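Menu
News
Press contacts
Search
Home / News / Textiles

Stoltville school and workwear exchange to open in August

Stoltville residents will be able to swap outgrown and unwanted clothing at a permanent exchange from August, clothing reuse company Kevari has announced. The exchange will take over the former Soylu carpet shop and will open at 10am each morning it trades.

The service follows a trial last winter in which 418 households took part. Between them they brought in 964 items, most of them children's school clothes, T-shirts and work trousers. Kevari says demand was highest for plain tops in adult sizes, which went out again faster than any other type of clothing.

Under the scheme, residents hand over clean clothes and receive one point for each item accepted. Points can be spent on anything on the rails, whatever its original price. There is no joining fee, and points do not run out.

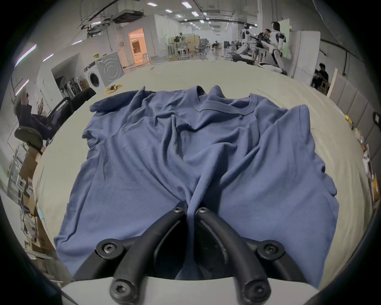 A blue-grey short-sleeved T-shirt with a ribbed round collar.

"People told us they had bags of good clothes at home and no easy way to pass them on," said Eetu Ojala, who manages the project for Kevari. "The trial ran out of space within weeks. We had rails in the corridor by the end. A proper shop means we can keep stock by size and people can find what they need in a lunch break."

The exchange will have room for 200 items of school uniform at any one time, kept apart from the general stock. Sweatshirts and PE kit with a school badge will be listed by school on a board near the entrance. Shoes will be taken if the soles are sound. Underwear, swimwear and bedding will not be accepted.

Items that are too worn to go on the rails will be passed to Stalent, a repair workshop that mends and alters clothing. Stalent will also run a repair table inside the exchange two afternoons a week, where residents can have a button replaced or a hem taken up for a small charge. During the trial the workshop mended 101 items, mainly split seams and broken zips.

"Most of what we see needs ten minutes with a needle," said Aaliyah Lavoie of Stalent. "Collars and cuffs take longer. We will say so at the counter if something is past mending, and it can then go for rags."
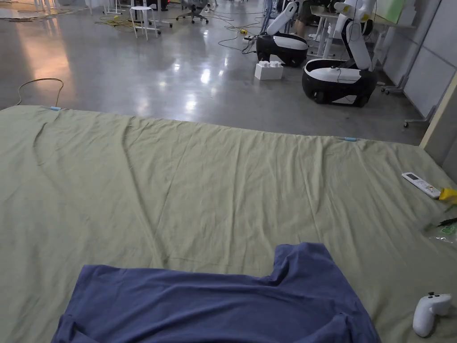
Do I have to bring something in before I can take something out?
New members start with three points, so you can choose clothes on your first visit and bring yours in later.

Clothes should be washed and dried before they are brought in. Staff will check each item at the counter and return anything that cannot be used - larger donations of more than two bags should be arranged in advance so that enough staff are on hand.

Points from the winter trial will be carried over. Residents who still hold a paper card should bring it with them on their first visit, when the balance will be moved to a new one.

Kevari is also looking for part-time counter staff. Application forms are available from the project office.

Ends

Notes to editors

Interviews with Eetu Ojala and Aaliyah Lavoie can be arranged through the Kevari press desk.

Share this page
Print
Back to all news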